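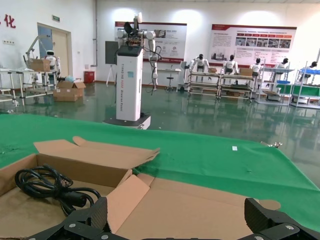
Benvinda Azevedo wrote to ask whether the guide could tell her which Grastovach thriller to read first, as the publisher numbers them one way and the shops another. Neither order can be trusted much. Section 4 sets up a reading list on Plokitz that at least won't spoil the murderer.

4. Setting up a series list

1. Open Lists and choose New series. Type the author's surname only.
2. Tick "Order of publication". The other choice, "Story order", is the publisher's idea and puts the prequel first, though it gives away the ending of book two.
3. Check the page counts. The Sorusville paperback has 245 pages and the shortened one 146. Both are sold as complete.
4. Press Save.

Note: "Reader match" claims to score each book for you. I have tried it on 17 crime novels and it liked all of them. 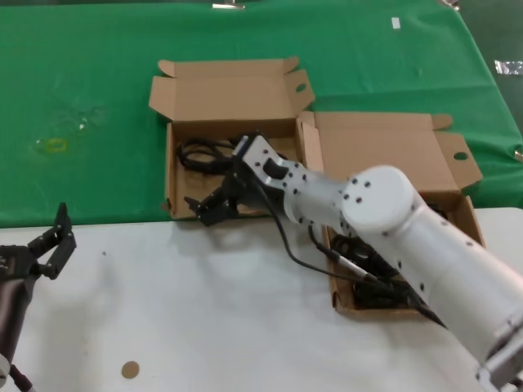
Page last changed: 2021-09-25

5. Hiding spoilers

1. Go to Settings, then Reviews.
2. Set "Hide plot details" to Strong. Mild hides the killer's name but leaves the chapter headings, and in a Grastovach those are as good as a confession.
3. Close the list and open it again. The setting is meant to apply at once. It didn't for me.

Caution: cover quotes are not hidden at any setting. "Impossible to guess" appears on three of the books. Graciela Toledo guessed two of them by chapter six.

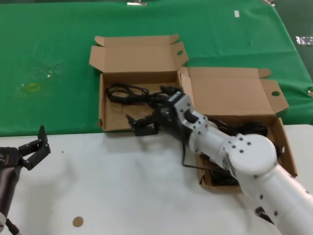 Even on Strong, a reviewer who writes "I never suspected the doctor" will get through, as the filter looks for marked spoilers and few people mark them. If you mind, switch reviews off altogether:

4. Under Reviews, choose Show none.
5. Leave "Star ratings only" unticked unless you put more faith in stars than I do.

To bring reviews back after the last chapter, repeat step 4 and choose Show all.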